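**Norow Kraft Table Paper, uncoated, on roll**

The Norow is our plain brown paper for covering tables. We make it for classrooms, craft clubs, packing tables and family kitchens where somebody paints on Saturday-type tablecloths and regrets it. It comes on a cardboard core, it has no print and no coating, and you can write on both sides.

We sell it in two widths and two weights. Please read the part about weights before you order, because most of the returns we receive are for a paper that was too thin or too stiff for the work.

## What you get

- One roll of brown kraft paper, uncoated on both sides
- Length on the roll: 100 feet (Norow Light) or 200 feet (Norow Standard)
- Cardboard core with an opening of 2 inches
- Two paper end rings, to keep the edges from damage in transport
- One sheet with instructions for storage

The roll holder and the cutter are not included. See "Holders and cutters" lower on this page.

## Light or Standard

**Norow Light** is soft and folds easily. It follows the corner of a table without a fight, and children can tear it by hand. It is the right one for short work: one lesson, one afternoon of gluing, wrapping of small objects. Wet paint will go through it if you leave a puddle. If you use watercolors, put two layers.

**Norow Standard** is heavier and has a little more stiffness. It lies better on a big table and you can use the same sheet several times if the work is dry. Pencil, marker, chalk and wax crayon all hold well on it. When it is cold in the room it wants to roll back to its old shape, more than the Light does. Leave the sheet flat, with the curve facing down, for 15 minutes before you begin.

Neither of them is waterproof. For clay with much water or for dyeing fabric, please look at our Dorley oilcloth, which you can wipe.

## The color

Kraft paper is brown from its own fiber and we do not add dye. For this reason the tone is not the same from one production to the next. The rolls made in October were a little more yellow than the ones we had before, and both are normal. If you need several rolls for one event and you want them to match, write it in the comment field of the order and we will take them from the same carton.

One side is smoother than the other. The smooth side is outside on the roll. For drawing I prefer the rough side, for tracing and for markers the smooth one. My colleague Malou Overgaard, who cuts the samples, thinks the opposite, so please try both.

## How to put it on the table

1. Clean the table and let it dry. Crumbs under the paper make holes when somebody presses with a pencil.
2. Roll out the length you need and add one hand of extra at each end if you want to fold it under.
3. Cut straight. If you have no cutter, fold, press the fold with a ruler, and pull a table knife through it.
4. Turn the curve down and wait.
5. Fix with low-tack tape at the corners. For long tables also put one piece in the middle of each long side.

Do not use strong packing tape on painted or varnished furniture. The paper will come away, but the tape can take the varnish with it.

## Holders and cutters

The Norow core fits on the **Cliltent** wall holder and on the **Ojo** table stand. The Cliltent has a metal edge for tearing and must be screwed into a solid wall or into a stud. The Ojo stands free and has rubber feet. It is comfortable for the Light roll, but with a full Standard roll you should hold the stand with one hand when you pull, until the roll becomes smaller.

Older holders with a fixed wooden bar also work if the bar is thinner than the opening of the core. Measure it at the thickest place.

## Cut sheets

We can cut the roll to sheets for schools and workshops. You tell us the size of your table and if you want the paper to cover it fully or to leave a border. The sheets are sent flat up to the size of our biggest box. Larger ones are sent rolled, and then they need the same rest before use as the paper from your own roll.
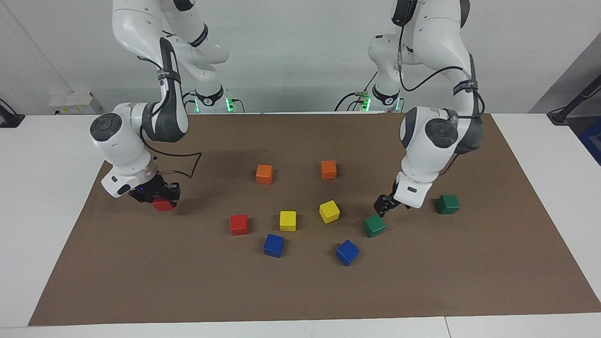 A border is what we advise for most tables, and customers who ask for cut sheets usually arrive at the same opinion after the first order. When the sheet hangs over the side, sleeves and bags catch it. When it ends before the side, it stays in its place and everybody knows where the work area is. It also helps with small pieces: the red, blue, yellow, green and orange blocks are easy to find on plain brown, where a patterned tablecloth would hide half of them. On a white table like this one the edge of the paper is also very clear to the eye. If your table is brown already, you can mark the edge with a line of chalk.

Cut sheets are made for your order and we cannot take them back, except when we made the mistake. Please measure twice.

## Storage

Keep the roll standing, in a dry room, away from the heater. If it lies down for a long time under other things it becomes oval, and after this it jumps when you pull from a holder. Put the end rings back on. A rubber band around the roll is fine for some weeks, but it leaves a mark in the first layers of the Light.

## Questions we receive often

**Can I put food directly on it?**
We do not sell it for this use. For a table cover under plates it is good.

**Can it go in the paper recycling?**
Yes, when it is clean or has only pencil and marker on it. Remove the tape. With a lot of paint or glue, ask your local service.

**Can I iron it?**
The Standard, yes, on the lowest heat, no steam, with a cotton cloth between.

**Do you send samples?**
Yes. Write to Celeste Bustos in our sample service and say which weight you want. You receive one piece of each if you do not say it.

For school orders and invoices, please contact Oluwatosin Bashir. Damaged rolls can be reported from your order page, with a photo of the carton and one of the roll end.

*Page last changed: Jun 27, 2021*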